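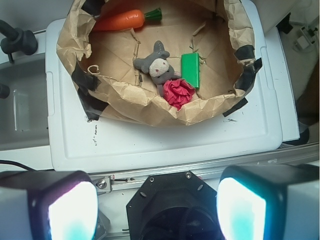
Can the Kelach gripper pick up soft objects and rigid objects without changing the fingers?
The standard fingers handle both. Set the grip profile to Mixed before you start, and the controller will lower the closing speed on its own.

4.3 First pick with the Kelach gripper

1. Put a few light objects within reach of the arm. Leave a finger's width between them where you can.
2. Switch on the finger lights from the Tools menu.
3. Jog the arm until the object you want is centred between the fingers.
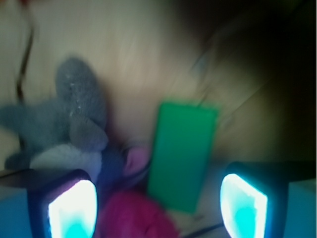

Figure 6. Green block between the lit fingers, grey plush toy to the left.

4. Lower the arm at 40 mm/s or less.
5. Press Close and wait for the tone.
6. Raise the arm and check the grip reading on the pendant.

Note: Motion blur in the wrist view is normal while the arm is travelling. Let the arm settle before you save a pick position.

CAUTION: Keep hands clear of the fingers whenever the arm is enabled. Check that loose cables cannot catch on the fingers.

If the pendant shows code 356, open the gripper, return the arm to home and repeat from step 3.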